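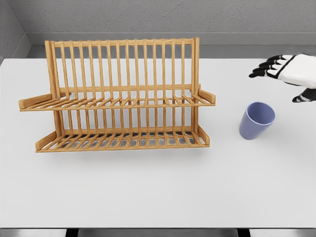 The fault covered in this talk is a timing fault in the command path between the planner and the hand controller. It showed up in the Kolby task set, in the job where one cup has to be picked up and put into a two-tier dish rack. Say early on that this is about as easy as a placing job gets. Both tiers are empty, the cup stands on its own with clear table all round it, and the hand comes in palm down from the right with nothing in its way. Any collision in that layout deserves an explanation, and for several weeks we didn't have one.

Opening – keep to one minute

Give the scope. Simulation only. No hardware was damaged and no one was hurt. The same command path was due to go on to the physical cell at Wirnham in March, with the same gateway build and the same settings file. The talk covers the fault, how we found it, what we changed, and what is still open.

Do not go into how the policy was trained. If asked, take it at the end.

The command path

Three parts. The planner sends pose and finger targets. Omgate, the gateway, receives them, checks them against the limits table and passes them on. The Sydorenko controller closes the loop on the arm and fingers.

Each message carries a sequence number and a time stamp. The time stamp is written by the planner. Pause here, as everything that follows depends on who reads that time stamp. At the time of the fault, Omgate logged it and the controller ignored it.

Omgate also holds a queue. It was put in to smooth out small delays on the network, and for small delays it does the job well. The queue had a maximum length in messages. It had no maximum age.

What went wrong

Batch of 300 runs, same layout, small changes to the starting position of the cup. In 39 of them the hand struck the rack or the table at a speed above the limit we set for that part of the motion. The policy had not asked for that speed in any of them. The planner log was clean from start to finish, and this is why we spent so long looking at the contact model.

Sequence in a failed run, read slowly:

Planner is sending normally. Cup is gripped and lifted.
Gateway process stalls. The longest stall recorded was 900 milliseconds.
Controller receives nothing and holds its last target, as designed.
Gateway recovers and sends the whole queue at once.
Controller takes each message as current and tries to reach each target in turn, with almost no time between them.

The result is a fast move along a path that was meant to be slow. If the stall falls during the lift, the cup is carried up sharply and often lost from the grip. If it falls during the approach to the rack, the hand goes into the rails.
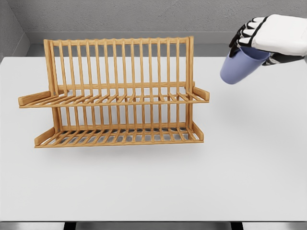 The lift is the worst moment for it. During transfer the arm is moving mostly sideways and there is room to overshoot. In the lift the fingers are still settling on the cup, and a burst of old finger targets can open the grip and close it again before the wrist has finished moving. In the logs this looks like a slip. We had a slip category in the failure table, so the runs were filed under it, and a good many stayed there until the second review.

How it was found

Credit goes to a plot, not to a test. Somebody drew planner time against controller time for a single run. It should be a straight line. It had a flat step in it followed by a vertical rise. After that we drew the same plot for the whole batch, and every one of the 39 had the step.

Then the check in the other direction. We forced a stall by suspending the gateway process by hand, at a fixed point in the lift, with the policy taken out and a recorded trajectory in its place. The fault appeared on the first attempt. That removed the policy from the list of causes.

The cause of the stall itself was dull: the gateway was writing its log to a shared disk and waited for the write to finish. Mention it briefly. People will want to talk about the disk. The disk is the trigger, and any other delay would have had the same effect.

Why the safeguards did not catch it

Expect most of the questions on this slide.

The limits table in Omgate checks each target by itself. Every target in the burst was legal. Nothing checked the distance between two targets against the time between them.

The controller has a speed limit, and it worked. It was set to the limit for the arm in free space, well above what we want near a rack or a person.

The watchdog in the controller looks for silence. It was set to trip at 2 seconds. The stalls were all shorter than that, so it never fired. Its value had been copied from a bench set-up where the operator sent commands by keyboard.

What was changed

The controller now reads the time stamp and drops any message that is too old. This needs the clocks on both machines to agree, so there is a clock check at start-up, and the run will not start if it fails.

The gateway empties its queue after a stall and asks the planner for a fresh target. The first move after that is made at reduced speed.

Speed limits depend on the phase of the task. The lift and the final approach each have their own.

The watchdog time has been cut. The controller now stops under control and keeps the fingers where they are. We did discuss opening the hand on a stop. With a plastic cup it matters very little – with a knife or a glass it does, and the answer may differ by object.

Log writes no longer block.

Results after the change

The same batch was run again with stalls forced at random points. No contacts above the limit. Some runs ended in a controlled stop and were counted as failures of the task, so the success rate went down slightly. Show that number as it stands and do not apologise for it.

Still open

Clock drift during long sessions. We check at start-up only.

The old failure tables. Runs filed as slips before the second review have not all been looked at again, and some of those figures were used to choose between finger pads.

The physical cell at Wirnham stays on hold until the forced stall test has been done there with the arm at reduced speed and the guard closed. The test sheet is written. It needs a second reader from outside the group, and anyone in the room who has done this kind of test is welcome to come and find me at the break.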